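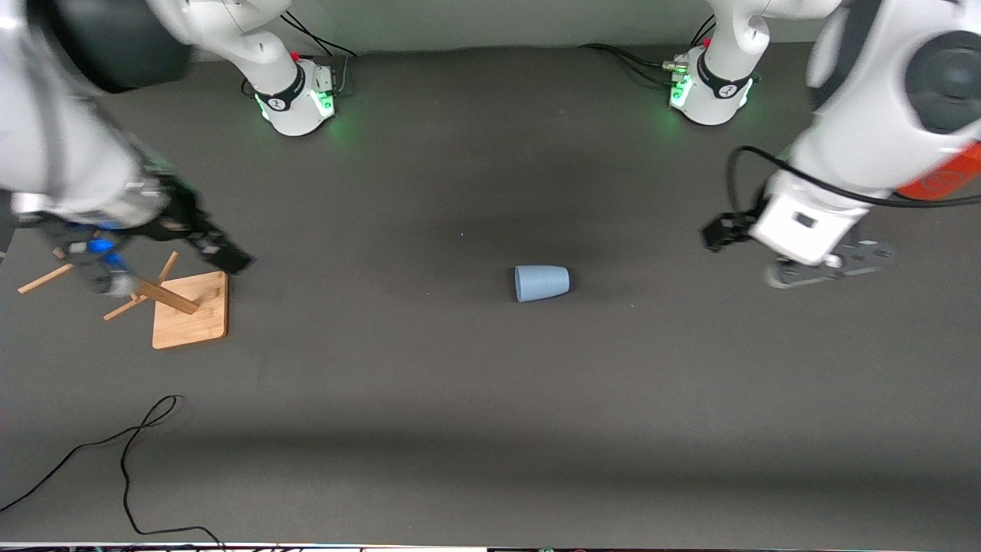 Ticket 588: Mug tree wobbles, pegs coming loose
Status: Open, waiting on reply
Product: Stollwood mug tree
Opened by: Mereana Nepia, May 26, 2019

Hi! First off, I love this thing. I've had it since December and it has pretty much cleared a whole shelf for me. My trouble is the pegs. Two of them turn in their holes when I hang anything heavier than a plastic cup (the light blue one is fine, my big stoneware mugs are not!).

Tried so far:
- Pushed the pegs in by hand. Held for a day.
- Wrapped the ends in paper tape. Better, but one still spins.
- Moved the heavy mugs lower down. Now it leans.

Can I glue these, or will that ruin it if I need to swap a peg later?

Reply from Hamisi Okoth, Stolo support

Hi Mereana, so glad it's getting used, and great notes! Yes, please do glue them. Plain wood glue is perfect. Take the loose pegs out, peel off all the tape, sand the ends lightly, then put a thin coat inside each hole and leave the stand lying flat overnight. Spare pegs are part 539, and I can mail you 2 today if the ends look worn. Which would you like?

Reply from Mereana Nepia

Ooh, yes please to the spares! Gluing tonight, will write back once I've hung the big mugs.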